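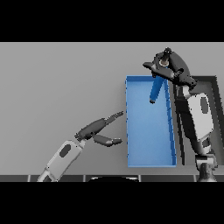 Why Is Blue So Hard to Find?

Look around your room and you'll probably spot something blue right away. A tray, a sock, the cover of a book! But go for a walk in the woods and try again. Apart from the sky, you may be searching for a long time.

Plants and animals find blue very tricky to make. Lots of red, orange and yellow colors come from pigments, tiny bits of stuff that soak up some light and bounce the rest to your eyes. Flamingos even get their pink from their food! Blue pigments are much rarer in animals.

Tricks of the light

So how does a blue morpho butterfly do it? Its wings are covered in tiny scales, and each scale has ridges far too small for you to see. Light bounces around in those ridges and the blue part comes out extra bright. Grind the scales into powder and the blue would disappear — wow!

Blue jays use a trick like this too. Their feathers have a brown pigment inside, but tiny air pockets scatter the light so that we see blue.

Blue from a rock

Long ago, painters made their best blue from a stone called lapis lazuli. It was dug out of mountains in Afghanistan and carried for over 1000 miles to reach artists in Europe. It cost so much that many painters saved it for the most important parts of a picture.

Try it yourself

Go on a blue hunt outdoors this May, when plenty of flowers are open. Draw everything blue you find — petals, feathers, beetles — and leave out anything made by people.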